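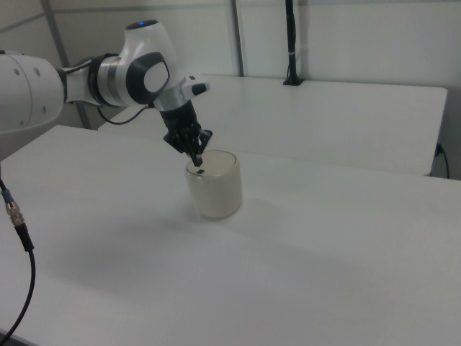 Vondel wrote under my last post that I should quit fussing with the fingers and look at the cable first, and wow, was that good advice! I had spent most of April convinced the hand needed a new calibration. The fault code was 422 every time (joint position lost), usually after 16 or so happy runs, and I kept blaming the fingertips.

So I went over the whole run of cable from the arm back to the controller, and the threaded connector was a good quarter turn short of tight. I cleaned it, snugged it up by hand and gave the cable more slack at the wrist. Then 45 runs without a single fault. I did a little dance in the kitchen.

Next came re-teaching the heights, which I love doing. The cream container is my favorite test piece, open at the top and a bit fussy. I start high and come down 5 millimeters at a time, with the speed turned way down, and save a point at each stop. The Prikitz software lets you name the points, so please name them (I have a file full of "point new new 2" and I regret all of it).

With the two-finger gripper I park well above and behind the container, fingers open, and check that spot before I teach anything lower. The lid gets folded forward first. 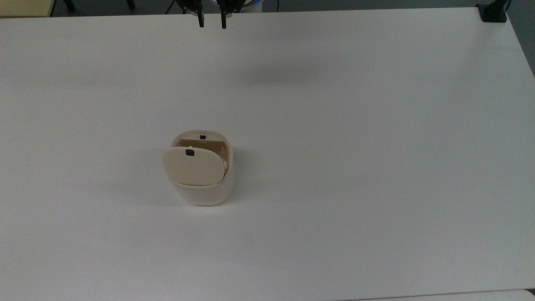
What I check every morning now

Connector hand tight. Cable free through a full wrist turn. Clamps at the table edge snug. Fingertips wiped with a dry cloth. One slow run with my hand near the stop button, then coffee.

Next up is the Cliveck bracket, still in its box!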